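When the arm let go: a talk with Agnes Wallin

Agnes Wallin gets louder when she talks about failures. Ask her about a good day at Bruvus, where she runs testing for the Gromar packing arm, and you get a shrug. Ask her about the afternoon last June when the arm dropped 317 parcels in a row without once reporting a problem, and she pulls her chair in.

"It was beautiful, in a horrible way," she says. "Every single pick was logged as a success! The arm went in, closed, lifted, moved, opened. And the box was still sitting there half full of paper."

The job was lining and unlining gift boxes for a warehouse in Undasley. The gripper used a small vacuum cup plus two soft fingers, and the vacuum sensor decided whether anything had been picked up. A hairline crack in the hose fitting let the reading drift until the sensor said "holding" all the time, empty or full.

"So the robot believed it," Wallin says. "Why wouldn't it? We'd given it one witness and the witness was broken."

The line only stopped when Pei-shan Tsao, then in her second week as a technician, walked past and hit the red button. She had seen the fingers come down on the side of a box and keep pushing.

"I thought I was going to be in trouble," Tsao says. "I'd stopped a machine that had a green light on."

She wasn't in trouble. Wallin wrote up the fault that night and asked Tsao to help with the fix, which began with a long look at how people do the same job.

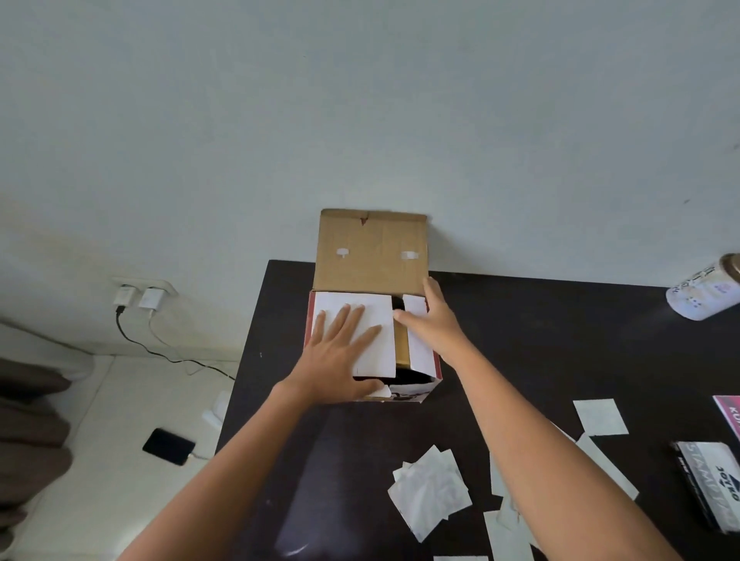

Paper liners in a cardboard box, handled with both hands: one flat on the large sheet, the other at the right edge.

"Look at the left hand!" Wallin says. "It's spread out flat against the sheet. Our arm had nothing like that. It had one way of touching paper and that was to grab it."

The new version, which the team calls Tu, checks three things before it logs a pick: vacuum, finger force, and a quick weight reading after the lift. If any two disagree, it stops and turns on an amber light. Tsao also got the force limit lowered, so the fingers back off if they meet a box wall.

They ran 1578 picks with the cracked fitting put back in on purpose. Tu caught the fault on pick 2.

"I cheered," says Tsao. "Out loud, in the lab."

It still has trouble with torn scraps, which weigh so little that the scale can't tell them from nothing. Wallin has a drawer full of them and is trying a different cup next.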